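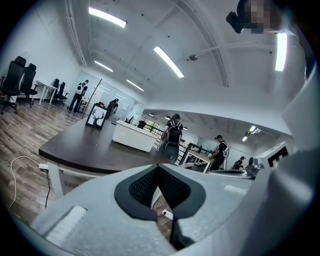 The office has been arranged four times since September and I would like it noted that I voted against three of them.

The current layout is Isla McAlister's. She had us turn the big brown desk on a diagonal, which she says makes a room feel "less like a waiting room." What it does is give me a long walk to the printer and a bruise on my left hip. I've been told I will learn where the corner is.

The desk is also where the antlers ended up. If you haven't visited, these are white deer antlers in silhouette, in a black frame, bought by Lachlan Brunton for 17 dollars at the Stetetti closing sale. Lachlan has never hunted anything, including a parking space. He meant it for the wall, but the walls are white and freshly painted and Isla has views about nails, so it stands on the desk like a portrait of a beloved uncle.

Then there's the coat stand. I brought that in myself so I can't complain much. It's dark wood with a lot of skinny arms, and it came out of my mother's front hall, where it spent my childhood looking like a burglar every time I got up for a glass of water. Put it behind a picture of antlers and from my chair you get a kind of forest. Rangi Cartwright called it "the lodge" for a week and then, thankfully, got busy.

I do like the white cabinet, the one with the woven-looking side. It replaced a gray filing thing from the old Rutherford place that only opened if you kicked it, and I was the only one who knew where to kick. I had some status in those days. Now anyone can find the tape.

The window is the best part of the room and no layout has managed to ruin it. Green leaves, decent light, somewhere to look when a phone call passes the 12 minute mark. I've asked for the spot next to it in every round so far. Isla says she's "holding it open for flow."

Anyway, it's 2014-01-01 and my one resolution is to stop moving furniture. Eyerusalem Woldegiorgis has already sent around a sketch for layout five. The desk is straight in it, so I suppose I'll be bringing my gloves.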